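Refinishing an old tabletop without losing the grain?

Home & Workshop Forum > Furniture

pinecone_attic
Posted November 9, 2020

Hello everybody, long-time reader and first-time poster, so please be gentle with me! I've inherited my aunt's kitchen table, which she bought secondhand when she moved out to Onormont and which has had every Thanksgiving of my life eaten off it. The top is in a sorry state. There are rings from glasses, a cloudy patch where somebody set down a hot casserole, and a sticky feeling all over that no amount of dish soap will shift. I would love to bring it back, but I'm scared to death of sanding it down and ending up with a top that looks like it came out of a box yesterday. It has the loveliest grain and I want to keep the color as close as I can. Where do I start? I have a small orbital sander, one free weekend, and a husband who thinks we should just buy a tablecloth.

marsh_hen73
Welcome! Your husband has a point, but let's ignore him for now. The sticky feeling is old finish breaking down, I'd bet money on it. Before you plug in that sander, wipe a hidden spot with a rag and a little denatured alcohol (windows open, please, and nothing lit nearby). If the finish softens and comes away on the rag, you probably have shellac, and you may be able to melt it back together and hardly sand at all. I did my mother's sideboard that way over two evenings and it's still the nicest thing in the house.

gluepot
I'm going to disagree a bit with marsh_hen73, with great affection as always. A kitchen table gets a hard life. Even if it is shellac, I wouldn't put shellac back on it, as the first hot mug will leave you another cloudy patch. Strip it, sand lightly with the grain at 120 and then 180, and put on a wiping varnish. I used Norkico satin on ours, four thin coats, and we've had school projects and a leaking fish tank on it since then. Go easy on the edges, that's where people sand through.

marsh_hen73
Four coats of varnish on an old family table! It will look like a bowling alley, gluepot. You know how I feel about this.

gluepot
Satin, I said. Satin! And thin. We had this same argument in January over the piano bench and I seem to remember the lady was very pleased.

oldbarnlamp
Could I put in a word for hardwax oil? I know it costs more (my can of Skinari was a real ouch at the register) but you can mend one bad spot later on without doing the whole top over. Two coats, buff off every bit of the extra, and leave it alone overnight. The one thing I'd warn you about is that it warms the color up, so try it on the underside first. And spread your oily rags out flat outdoors to dry, don't ever leave them in a heap.

pinecone_attic
Oh my goodness, you're all so kind, thank you. I did the alcohol test under one of the leaves and the rag came away brown and gummy, so I suppose marsh_hen73 wins the first round? Is it possible to just clean it and wax it, and see how it looks before I decide on anything bigger?

marsh_hen73
Yes, do that. Start small. Mineral spirits for the old polish, let it dry, then a thin coat of paste wax. I like the Wiriya one in the flat tin, but any plain paste wax will do. You can always go further next month, and you can't put wood back once it's dust on the floor.

gluepot
For the record, I agree with starting small. I just think she'll be back here by spring asking about varnish.

tall_kettle
Chiming in on the color question, as I'd hate for you to worry over it too much. A brown top with a bit of red in it is very forgiving, and small differences from one patch to the next look quite natural once the table is back in use. Have a look at the one below - the dark lines run on a slant, they're strongest where they curve under and beside those two little packages, and the middle is smoother and grayer by comparison. I find that sort of unevenness rather pretty, and I'd leave it alone on yours too if you find any. Do let us know how the wax goes, and give the old table a pat from me.
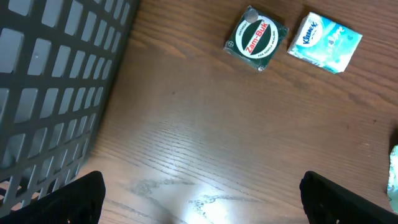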